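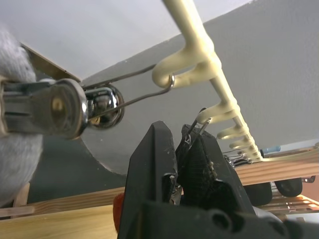
3.2 Storage and drying of household textiles

The second part of the survey asked how people store and dry clothing and linen in homes with little floor space. Interviews were carried out in Lougher and Hallholm between September and the end of winter. In total 326 households took part. All were flats or terraced houses with no separate utility room, and all had been lived in by the same tenants for at least one year. The interview schedule was written by Areeba Bajwa and tested in a small pilot, after which two questions on tumble dryers were merged.

Respondents were asked to name every place in the home where clothing was hung, folded or left to dry. Hina Jatoi coded the answers. A place was entered once per household even when it served more than one use, so a bathroom door used for both towels and dressing gowns counts as a single place. The final list held 2,129 entries. Chairs and stair rails were kept in the list, as many people spoke of them in the same way as they spoke of wardrobes.

Figure 4. Hooks and a wire loop used for hanging.

Hanging was the most common form of storage for items worn more than once between washes. Coats, jumpers and work trousers were often kept apart from clean clothing, and several people described this as a matter of manners as much as hygiene. One tenant in Hallholm said that a jumper worn for a day was "not dirty enough for the basket and not clean enough for the drawer". Similar remarks came up in both towns. We use the term "halfway clothing" for these items in the rest of the paper.

Fixed rails were less common in Lougher, where many tenancy agreements do not allow drilling into walls. Tenants there relied on hooks that fit over doors, on folding airers and on furniture. In Hallholm the older terraces often had a built-in cupboard beside the chimney breast, and this took most of the hanging load. Where the cupboard had an outside wall, people mentioned a musty smell in winter and moved wool items to another room.

Drying followed a different pattern. In 136 households, washing was dried indoors all year, most often in the main living room. People in this group gave lack of outdoor space as the main reason, followed by rain and worry about theft from shared lines. Airers were put up in the evening and taken down before breakfast where the room was also used for meals. Two households had stopped using airers altogether and hung damp shirts along a curtain pole.

Heating made some difference to these habits. Homes on the Solix tariff, which has a cheaper night rate, tended to run the washing machine after ten in the evening and hang the load straight away. Homes on the Ullix tariff showed no clear pattern by time of day. We did not ask for bills, so the tariff named is the one the respondent gave.

A further 40 households agreed to keep a two-week diary of what was washed and where it was dried. The diaries broadly match the interviews but show more use of bedrooms, a room that many respondents had left out when asked directly. Bedding was the item most often dried over doors. It was also the item most often described as a nuisance, since a double sheet blocks a doorway for most of a day. Section 3.3 takes up the diary results together with the humidity readings from the same homes.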